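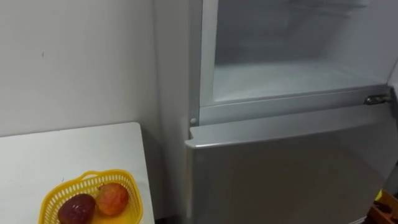
7 August 2024
By Nayeli Magaña

The Long Life of the Household Refrigerator

14 shares | 7 comments

Residents of Arau have until the end of the year to register old refrigerators for free collection under a program run by the town and the regional utility, Zanent. The program opened in July. By the close of its first month, 1,335 households had signed up, a figure well above what the town's energy office had planned for.

The response says a good deal about how long people keep these machines. A refrigerator is among the few appliances in the home that runs day and night, and it is seldom replaced while it still works. When a new one is bought, the old one often moves to a garage or a basement, where it goes on drawing power to cool a few bottles and a bag of ice.

Jaqueline Bermúdez, who directs the energy office, regards the second refrigerator as the main concern of the program. "Most families know what they paid for the appliance," she said. "Very few know what they pay to run it. The bill arrives as a single number, and the garage is somewhere inside that number."

Her office has lent plug-in meters to residents for the past two years. Borrowers keep a meter for seven days and return it with a short form. The forms do not support a strict ranking of models, as kitchens differ and so do habits, but they have shaped the advice now printed on the back of the registration card. Placement comes first on that card. A refrigerator beside an oven or in direct sun must work harder, and one pushed tight against the wall cannot shed heat as its maker intended. Door seals come second. Residents are asked to close the door on a strip of paper and pull; if the strip slides out freely, the seal may need cleaning or replacement.

Repair has been a more difficult matter. The Cárdenas district once supported several independent appliance shops. One remains, Cakell Service, and it now accepts refrigerators only by appointment. Its owners told the energy office that parts for older units are becoming harder to find, and that customers are often unwilling to spend more than a third of the price of a new machine. Under an agreement signed this summer, the shop will receive up to 40 collected units for parts. The remainder will go to a licensed facility, where refrigerant and insulating foam are handled separately from the metal.

Households that surrender a working second refrigerator will receive a credit on their electric account. The town has set aside funds for around 200 additional credits for renters, whose appliances generally belong to the landlord. Written consent from the property owner is required in such cases, and the office has prepared a standard letter for the purpose.

Registration cards are available at the town hall and at the Zanent service counter in Cárdenas. Units must be emptied, unplugged and reachable without stairs on the day of collection. Residents who cannot move an appliance themselves should mark the box on the card marked "assistance," and the office will telephone to arrange a time.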